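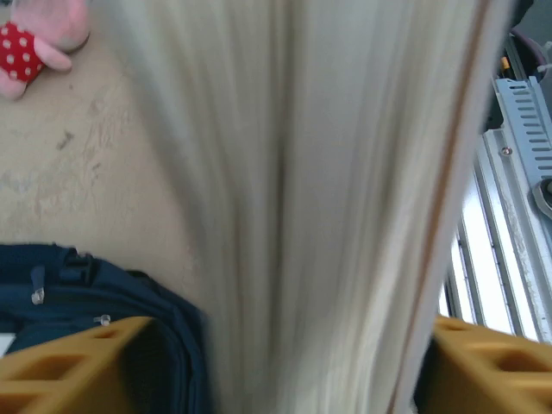
Second month of teaching the arm by remote control, and I'm still slow at it. I hold a pair of handles, the arm copies me, and everything gets recorded. When I started in August I thought the hard part would be learning the handles. It was the cloth.

Cloth never hangs the same way twice. If I pinch too close to the hem it slides out, and if I pinch too far in I get a thick bunch that won't lie flat afterwards. What works for me is to close the fingers, wait a beat, then lift straight up. My early recordings are full of fast lifts because I was bored, and the arm picked up the habit when it ran on its own. We threw those out and I did them again.

I keep a tally in a notebook. As of this afternoon the Druvar set has 3,888 recordings from everyone on both shifts. A good hour for me is nearly seven minutes of usable cloth work, once the drops and the fumbles are cut.

Books are easier on the nerves. They're stiff, they stay the shape they are, and the spine gives me something to line up on. The trouble is standing one up without tipping it. I bring the fingers down either side, square up to the spine and squeeze less than I want to. I can't feel anything through the handles, so I go by the wrist camera and the sound of the motor. 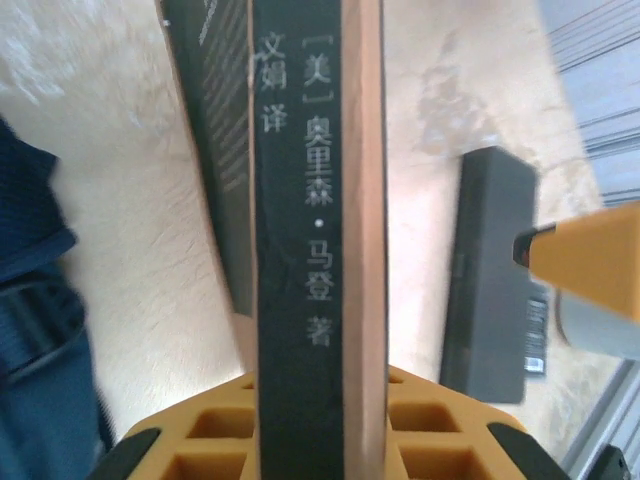

El Khatib left a comment under my last post saying I should stop fixing my mistakes off the record, as a robot that has only seen clean grabs has no idea what to do after a bad one. Fair enough. I've started leaving two or three recoveries in each batch, as long as the book ends up where it's meant to go.

Tomorrow it's back to cloth, and I'm going to try it with my chair set lower. My shoulders are sore.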